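News > Press Releases > Research

FOR IMMEDIATE RELEASE
4/18/19

Gondex opens its tidying trials to the public and says plainly where robots stand on chores

USGATE – Can a robot put the toys away yet? Gondex has spent the winter trying to find out, and today the company is publishing everything from its first round of tidying trials, including the long lists of things that went wrong.

The project, called Saltier, set a robot arm 2826 pick attempts from bins of mixed household and shop clutter. No two bins were packed the same way. Items went in as they would land in a kitchen drawer or a returns tote, and the arm had to choose something, get hold of it and lift it clear.

"We love this problem because everybody has it," said Shirley Crabtree, who leads the Saltier team. "My kids can empty a toy bin in ten seconds flat (getting it all back in takes longer). A machine has to work out where one thing stops and the next one starts, and when you watch it get that right on a really messy bin, the whole room cheers!"

Firm, boxy items were the arm's best subjects. Crinkly wrappers, bags and anything wedged against a neighbor gave it the most trouble. Shiny packaging was hard in a second way, as glare can hide the edges that the software looks for.

One bin from the trials had a green toy brick lying against a white container, with a crinkled silver foil packet close by and the KUKA arm reaching in from the side.
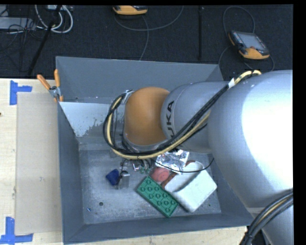

What the machines can and can't do yet

For the home, the short answer is "not yet." A person still sorts a mixed bin faster than the arm does, and much faster when the contents are soft. The trials also took place at a fixed station, with a bin set within the arm's reach. A living room floor, with a dog on it, is a different job.

The shop floor looks closer. Stuart Garside runs the stockroom at Alarcón, a housewares store in Usgate that lent the team 400 items from its returns shelf, and he spent two days watching the arm work through them.

"I went in thinking it would be all show," Garside said. "Then it dug a measuring cup out from under a pile of dish towels, and I wanted to see it again. It also dropped the same bag of clothespins four times. I'd give it the boxed returns tomorrow. The rest I'd keep for my own people for now, and they're fine with that."

Crabtree agrees with the split. "Boxed goods, yes, with someone nearby to clear the misses. Loose toys, some days. Laundry, please ask me again in a few years."

What comes next

A second round of trials begins in August. It will add 30 kinds of soft and floppy items, among them socks, sponges and half-empty snack bags, and will test putting things away as well as picking them up. Alarcón will again supply part of the stock.

Gondex is also inviting Usgate residents to send in a shoebox of their own clutter. The team will run 10 of the boxes as received and share the results with the people who packed them. Please leave out glass, blades, batteries and food that can spoil.

The full trial notes, including every failed pick, are free to read at the Gondex front desk and by request from the press office.

About Gondex

Gondex is a robotics company based in Usgate. It studies handling and sorting tasks for homes, stores and small warehouses.

Press contact: Gondex Press Office, Usgate

###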